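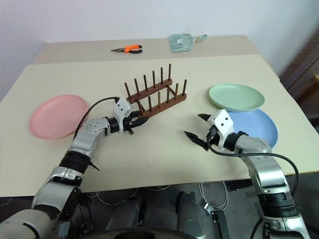

Building Envelope Student Group, Kallio Technical College

Print this page | E-mail this page

Filed under: Student Reports > Roofing & Drainage

Gutter Outlet Sizing on Low-Slope Garage Roofs

Jonalyn Castillo and Onni Valtonen, September 2024

The test roof was a single-slope garage at the Skerkeck site with a pitch of 2 degrees. Water was fed along the upper edge from a perforated pipe and left to run for 30 minutes per trial. We ran 14 trials in August, half with the original outlet and half with a wider one.

With the original outlet, water stood 18 mm deep at the closed end of the gutter – enough to reach the back seam. The wider outlet lowered the level at the outlet but changed little at the closed end, where the gutter had sagged between two brackets. Rehanging that section is recommended before any outlet is replaced. Leaf guards were not fitted, and wind was not recorded.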